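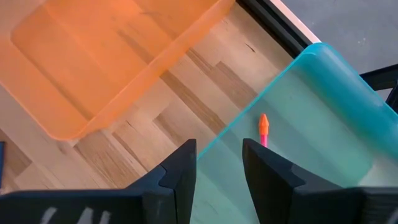
*Orange bin on the left, teal on the right.*

**To:** brimlow-puzzles
**Subject:** Re: Re: Re: missing pieces policy (again)

I have now read the whole thread, including the part where two grown adults argued over whether a chewed piece is a piece. My answer is in with the quotes.

> I returned the Drastanby harbor puzzle in March with all its pieces, and I'm tired of getting the note that says otherwise. If the box says 1000 and the puzzle is 1000, then the last borrower is innocent. Can we please go back to the honor system? It worked fine for years.

It worked fine for years in the sense that we didn't check. When we finally did, the harbor turned out to be short two bits of sky and one bit of gull, and it also had a corner from something else. So that puzzle had five corners. I don't blame you for not noticing. I do wonder about whoever finished it and felt satisfied.

Also, please stop trusting the box. A "1000 piece" puzzle is very often cut on a grid that comes out a little over or under, and the number on the lid is more of a mood. The Alvarado bridge one works out to 31 by 34 along the edges, so you can do the math and then be mad at the lid instead of at me.
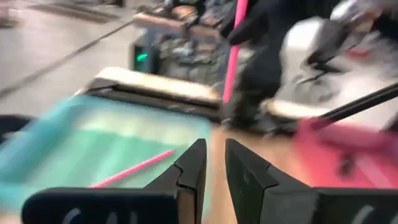
Page last changed: May, 9:40 pm

> And who decided we need a slip in every box? I borrow puzzles to relax. I don't want paperwork.

The slip has two lines on it. You write what's missing and the month. If nothing is missing you write "none," which takes four letters and gets you out of all future blame. I'd call that a bargain.

What I'd like us to agree on before the summer swap:

- A puzzle with one or two pieces gone stays in the library, with a note on the lid.
- Three or more and it goes on the lower shelf, for people who like that kind of thing. They exist, and they're cheerful about it.
- Pieces found in couches, dogs and vacuum bags go in an envelope with your best guess at the title. "Blue" is not a title.
- No glue. We got a Zametti carousel back last year mounted on poster board. It was lovely work and it has not been borrowed since.
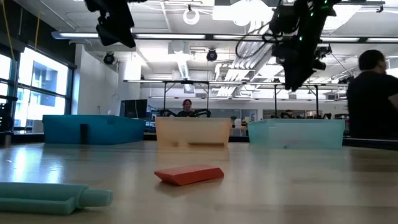
*Bins at the back, red-orange block nearer the front.*

> My wife says the real problem is that we have too many puzzles and too few people.

Your wife should be running this list. The catalog is up to 105 titles and I would guess around half of them are cottages. I have nothing against cottages. But there's a limit to how much thatch one town can assemble, and I think we passed it when the second "Autumn Lane" came in, which is the first "Autumn Lane" with a different duck.

So I'm proposing that for the next swap, anything with a thatched roof counts as half a puzzle. Bring two, take one home.
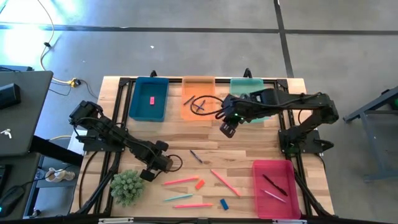
The same goes for the round ones, which don't fit the shelf and roll when they fall. If you donated a round one, thank you, and would you like it back?

> P.S. I may have the gull.

Of course you do. Put it in an envelope, write "Drastanby harbor" on it, and leave it in the drop box with the slip. I'll quit sending the notes once it's in.

Other replies to the list, please, and trim your quotes. The last one I got was longer than the hold line for the carousel ever was.

— your puzzle librarian, Brimlow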